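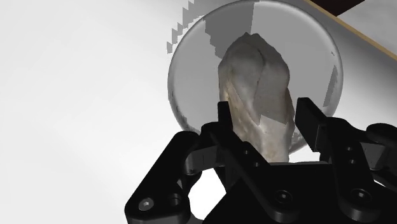
Integration After Acquisition: The Case of Brullora and Juhl

Final Project Report, Corporate Finance and Strategy Seminar

Submitted by: Ilgın Türkmen, Vusumuzi Mtshali, Necati Bayram
Project supervisor: Ferhat Kozan

1. Background and Purpose

Cross-border acquisitions in mid-sized manufacturing are often judged by the price paid and by the reaction of investors in the weeks after the announcement. This report considers a later stage of the process. It examines how Brullora, a listed maker of industrial valves and pump fittings, has managed its purchase of Juhl, an older family-owned competitor with a well-known name and an aging plant.

The project group was asked to answer two questions. The first is whether the purchase price can be supported by the earnings that Juhl is likely to produce under its new owner. The second is whether Brullora's decision to keep the Juhl name on a separate product line is sound from a financial point of view.

The purchase was completed in September. Brullora paid $526 million, including the debt it took over. Of the total, 61 percent was paid in cash and the remainder in newly issued shares. The selling family accepted a limit on the sale of those shares for a period of 15 months.

2. Sources and Method

The group relied on the annual reports of both companies, the offering document sent to Brullora shareholders, and trade press coverage. Horațiu Furtună, a former purchasing manager in the valve trade, agreed to an interview and later answered written questions. His comments are used in Section 4 with his permission.

Three methods were applied. A discounted cash flow model was built by Vusumuzi Mtshali using a forecast period of five years. Necati Bayram prepared a comparison with earlier purchases in the same industry. Ilgın Türkmen carried out the interview and reviewed the brand question. All members checked the final model together.

The discount rate proved to be the most difficult assumption. Juhl was never listed, so its cost of equity had to be estimated from similar companies, and the number of close matches is small. The group settled on a rate slightly above the one Brullora uses for its own projects, on the advice of the project supervisor.

3. Findings on Price

In the base case, the value of Juhl as a stand-alone business falls below the price paid. The purchase can be supported only if a portion of the savings announced by Brullora is achieved. Management expects these savings to come mainly from joint purchasing of castings and from closing duplicate warehouses.

The warehouse savings appear realistic. Both companies operate distribution sites in Nukatberg, and the lease on the Juhl site is near its end. The purchasing savings are less certain. Juhl buys much of its casting supply from a single foundry in Pitomura under a contract that the new owner cannot leave early without a penalty. The offering document mentions this contract only in a note, and the announced savings do not seem to reflect it.

When the purchasing savings are delayed by two years in the model, the value of the deal to Brullora shareholders is close to zero. When they are removed altogether, the deal reduces value. The result is more sensitive to this single item than to sales growth, which the group had not expected at the start of the project.

The comparison with earlier purchases gave a more favorable picture. Measured against yearly operating earnings, the price is near the middle of the range. However, several of the earlier deals were made when borrowing costs were lower, and the group gives this method less weight.

4. Findings on the Juhl Name

Brullora has stated that Juhl products will continue to be sold under their own name, with a separate catalog and sales staff. This choice carries a cost. Two sales teams now call on many of the same customers, and some products overlap almost completely.

Mr. Furtună believed the name still has value among maintenance engineers, particularly for replacement parts. In his experience, plants that already use Juhl fittings order the same part again and seldom ask for other bids. He was more doubtful about new construction projects, where contractors choose mainly on price and delivery time.

Juhl's accounts support this view in part. Margins on replacement parts are well above those on new equipment, although the accounts do not separate the two in every year – the group had to estimate the split for the earliest period.

5. Recommendations

The group recommends that Brullora:

Keep the Juhl name for replacement parts and move new equipment to the Brullora catalog as existing designs are withdrawn.

Open early talks with the Pitomura foundry, offering larger volumes from the combined company in return for revised terms.

Report the progress of warehouse and purchasing savings separately, so that shareholders can judge each one.

6. Limits of the Study

The group had no access to internal budgets or to the foundry contract itself. The terms described in Section 3 are taken from the offering document. Pension obligations at Juhl were included at their reported value and were not tested. Only one interview was completed, as two further requests to distributors went unanswered before the submission deadline.

The model and the list of comparison deals are held by the seminar office and may be consulted on request.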